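Kuneo floor robot leaving a sticky trail on polished tile, what am I missing?

HerttaM
Hi all, and sorry in advance for the length, I do go on. We have a Kuneo vacuum-and-mop robot at home, bought last November, and it has been a dear little helper on our big white tiles (they show everything, never again). Lately it leaves tacky spots and a few hairs wherever it pauses to turn. I've rinsed the tank, washed the pad, and run the cleaning cycle twice. The app says the roller has 553 hours on it. For now I go over the bad spots crouched down with a green scouring pad, and then I send the robot out again.

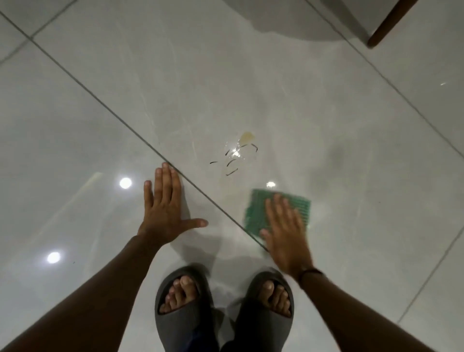
lenni_k
Hertta, I'd look at the roller ends before anything else! Pull the end caps off, both of them, and I'll bet you find a felt ring of hair packed in there. Ours was so bad the roller barely turned by hand. When it drags like that, the hair comes off in little bunches at the turns. Then check the drip valve under the tank, because old floor soap gums it up and you get drops where the machine stops.

Deepika Rajan
Lenni is right about the caps, but I'm not so sure about the valve. Mine did the very same thing and it was the pad. I'd been washing it with fabric softener (I know, I know) and it never soaked up properly after that. A new pad and plain warm water in the tank, and it's been lovely ever since. Also, Hertta, please go easy with the green pads on polished tile, they can dull the shine over time. A soft cloth and some patience will do it.

lenni_k
Softener, ouch. I still say valve, though. A bad pad gives you streaks all along the run, and she has spots at the turns.

raili_halonen
I've had a Kuneo for over 2,000 hours now and I think you may both be right, it's usually a bit of each. My routine is caps off every 50 hours, a valve soak in warm water overnight, and a wipe of the little wheels too, which everyone forgets. They carry sticky stuff all through the house.

HerttaM
You are all so kind! Caps are off, and oh my, the hair. The valve is soaking in a teacup and I've ordered a pad, so Deepika gets her turn next.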